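Teleoperated Picking Demonstrations: Frequently Asked Questions

Maintained by Triin Paju, Mukach bin-picking project. Last revised October 22, 2024.

What counts as a demonstration?

One demonstration is a single pick attempt, from the moment the operator enables the arm until the gripper is clear of the bin walls. Failed attempts are kept and marked as failed. Do not delete them.

Hand guiding or remote control?

Both are supported. Hand guiding is used for teaching approach poses and for short moves in open space. Remote control is used for all picks inside the bin, where the operator's hands would block the overhead view. The two types are stored separately and should not be mixed in one session.

How should items be placed?

Drop them in from the staging tray and leave them as they land. Items may lie at any angle. If one comes to rest flat against a wall, leave it there; wall picks are underrepresented in the Sololdale set.

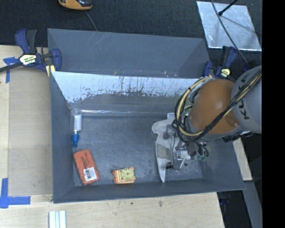
KUKA arm and gripper over the front compartment, with a bottle and two other items on the bin floor.

Why does the bin have to be clamped?

A bin that shifts under contact invalidates the calibration for the rest of the session. Check the clamps before the first attempt and again after any collision stop. If the bin has moved, recalibrate.

How long is a session?

Seven minutes of warm-up, then blocks of 15 attempts with a break between blocks. Operators who skip breaks produce slower and less consistent paths.

How large is the current set?

3,435 demonstrations, of which 605 were recorded by hand guiding. Patricio Leiva issues a new count each January.

The arm lags behind my controller. What should I do?

Stop and release the enable switch. Check the network delay in the Stusomari console before resuming. Attempts recorded during a lag must be flagged, including those that ended in a good grasp.

Can I correct a label after upload?

Yes, until the session is locked. After that, send the session number and the correction to Chinyere Nnaji.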